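Toy library sorts its blocks as Elach opening nears

Sorting has begun at the Elach toy library, which opens its doors in October in the old Girus works – and there's a lot of it. Blocks, mostly. 3,000 of them at last reckoning, given by families, two nurseries and one very generous shop clearance, and all of it has to be gone through before anything can go out on loan.

The work is being done on the ground floor of the works, the big industrial space at the back. High ceiling, bright lights, grey floor. Not cosy yet. Rugs are on order.

Fergal Ó Gríofa, who is running the project, said the blocks were always going to be the slow bit. "Jigsaws you can check in an evening. Blocks come in carrier bags, all sorts together, and you find half a biscuit in with them," he said. "We've had a set arrive with a door key in it. Nobody has claimed the key."

The plan is simple enough. Blocks get tipped out on a table, looked over, and put into see-through tubs by set. Anything cracked or chewed goes. Anything with peeling paint goes too. Odd pieces that don't belong to a set are kept for the play corner, where it doesnt matter if the colours match.

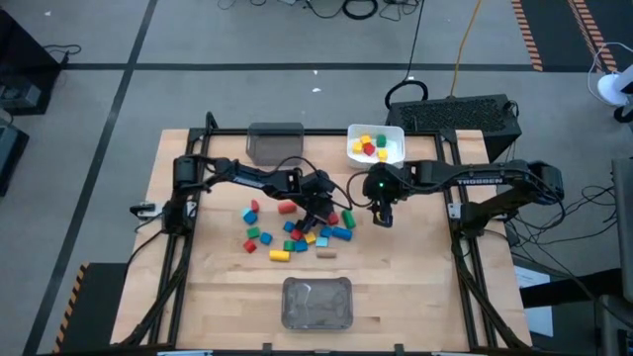
Clear tubs were picked over cardboard boxes after a trial in the spring. Parents wanted to see what they were borrowing without taking lids off, and the children wanted the same only louder. Boxes also went soggy at the corners within weeks. The tubs cost more, and Ó Gríofa admits he winced at the bill, but they stack and they can be wiped down between loans.

Each family will be able to take 2 tubs at a time, for three weeks. No fines. A late tub gets a phone call, then another phone call. Joining is free for anyone living in Elach or Rudomau, and a small yearly charge applies for those further out – the amount is still being argued over and should be settled before opening.

Some 40 families have put their names down already. Most are from the Elach side, though the Rudomau list has picked up since posters went up at the swimming baths and the bus station.

Shapes have turned out to be harder than colours. Cylinders get mixed between makers, look the same size and then don't stack properly at home, which leads to tears. The sorters now stand any doubtful one next to a block from the same set before it goes in a tub. Rounded pieces are the other nuisance. They roll, they end up under things, and sets come back from the trial missing exactly those. A spares tub will be kept at the desk so a short set can be topped up on the spot.

Light blue and dark blue were counted as one colour on the first labels. That has been changed after complaints, mainly from people under six.

The labels themselves are being redone. The first lot were stuck on the outside and came off in the wash. The new ones are bigger, with a drawing of what's in the tub as well as the words, and go on the short end so they can be read on the shelf.
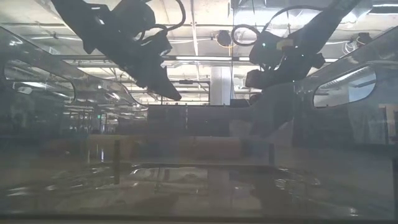
The larger containers are meant for floor play and for groups. Childminders and playgroups can book one for a half day or a full week, and the Ashour playgroup has asked for the first slot. They are heavy when full, so collection will be from the side entrance on the yard, where a car can pull up close. Please don't bring them back through the front, the step is narrow and there's a pram queue most mornings at the clinic next door.

Money is mostly in place. The fund stands at 2,000 pounds after the summer fair, enough for shelving and the rugs, with a bit over for a second desk. Heating is covered by the works' owners for the first winter. After that, not clear.

More toys are still wanted but not every sort. Yes to blocks, wooden trains, shape sorters, dolls' house furniture and board games with all there pieces. No to soft toys, anything with a battery in it, or bikes. Drop-off is at the side entrance, 10am to noon, weekday mornings only. Bags should be tied and, if you can manage it, checked for biscuits.

Anyone who has borrowed a tub during the spring trial and still has it is asked to bring it back before the end of September so it can go on the new list. Four are out. Ó Gríofa says he knows where three of them are.

Opening hours for October will go up on the door and on the Rudomau library noticeboard once the shelves are in.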